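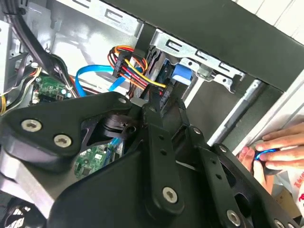

Photo: course archive, Computer Maintenance 1, Fimmont Evening College

Unit 5: Inside the desktop case. Cables and connectors

Please read this handout before the practical lesson on Monday. In Unit 4 we opened the case and spoke about safety with electricity. Now we look at what connects the parts with each other. Most faults which the beginner meets in an old desktop computer are faults of connection, so it is worth to spend a whole evening on cables.

5.1 Before you touch

Switch off at the wall, take out the mains lead and press the power button once for a few seconds. Wait. Put on the wrist strap and clip it to bare metal of the case. The sheet metal of the chassis, like the light grey wall with slots and tabs in our photo, is suitable for the clip if it has no paint at this place. Watches and rings go in your pocket.

Some edges inside a case are sharp. Students cut their fingers on the slots more often than they break a component.

5.2 Two families of cable

We divide the cables in two families: those which bring power and those which bring data. The student must be able to say, for each cable, to which family it belongs and where both its ends are.

Power cables come from the power supply, usually as a bundle of single wires. The colours follow a convention in the standard type of supply:

Black: ground
Yellow: 12 volts
Red: 5 volts
Orange: 3.3 volts

All four colours are present in the bundle beside the blue data cable in the photo, where they end in a black multi-pin connector. The convention is good for orientation, but do not trust only the colour. Certain manufacturers made supplies with their own wiring, and for these you must find the table of the maker. Measure when you are in doubt.

Data cables between the board and the drives are SATA cables in the machines of our course. A SATA data cable is thin and its plug is small, with a key in the shape of the letter L, so it can enter in one direction only. The colour of the cable has no meaning. A blue one, a red one and a black one do the same work.

Do not confuse the SATA data plug with the SATA power plug. Both have the L shape, but the power plug is wider. It has 15 contacts, the data plug has seven.

5.3 How to remove a connector

Hold the plug and never the wires. Look first if there is a latch. Many SATA data cables have a small metal spring which you press with the thumb, and the plug then comes out almost without force. The big connector of the board has a plastic clip on one side; press the upper part of the clip and move the plug a little from side to side. If it does not come, stop and look again with the lamp.

Before you remove anything, make a drawing in your notebook or put a paper label on each cable. We use the Plorkex labels from the drawer beside the door. Write on both ends.

5.4 How to lay the cables

A cable that makes a wide curve is better than a cable with a hard fold. The blue SATA cable in the photo goes in a loop from near the green board up and over to the drive bay. Such a loop uses space, but it does not press on the plug. Take care only that no loop can reach a fan, and that nothing is caught when you close the side panel.

Cable ties are allowed. Do not pull them tight, and cut the end flat.

5.5 Practical work (60 minutes, in pairs)

Take one Honorato training machine from the shelf. There are 36 machines and each has a number, which you write at the top of your sheet.

Follow every power cable from the supply to its end. Fill in the first table.
Follow every data cable. Fill in the second table.
Label, disconnect and remove one drive. Show it to the teacher.
Put it back, connect it and start the machine with the teacher present.

If the machine does not see the drive, check first the data plug at the side of the board. It is pushed only half in more often than one believes.

5.6 Words to learn

chassis, drive bay, latch, ground, bundle, keyed plug, trace

Reading for next time: Predard, Workshop Notes, the chapter on power supplies, without the part about repair. We do not open power supplies in this course.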